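4.3 Loading the sorting bin

The bin is used for bars in sealed wrappers. Refer to section 4.2 for permitted bar sizes before filling.

1. Place the bin on the work surface with the tall back panel facing away from the loading side. Check that it does not rock.

2. Remove crumbs, torn wrapper and tape from the floor of the bin. Wipe with a dry cloth. Scratches and dull patches in the metal do not affect use.

3. Lay the bars flat on the floor of the bin, one layer only. Colors may be mixed. Bars may lie at any angle and may touch.

4. Keep the load below 1000 g. Spread heavy bars apart.

Note: Bars resting on a sloping wall will slide down when the bin is moved. Lay them flat again before continuing.

CAUTION: The upper edges of the bin may be sharp. Wear gloves when lifting – never carry a loaded bin by the back panel alone.
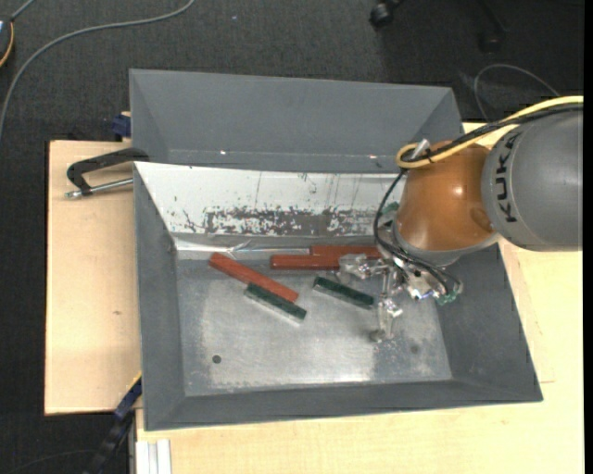 Figure 14. Red and dark green bars in the bin.

5. Enter the bar type and the bin number on the load sheet (form 323).

6. When the bin is empty, check the corners for loose material and repeat step 2.

Note: Worn paint on the inner walls may be left as it is. If flakes come off on the cloth, take the bin out of use and order a replacement from Tudolico.

Rev. August 2018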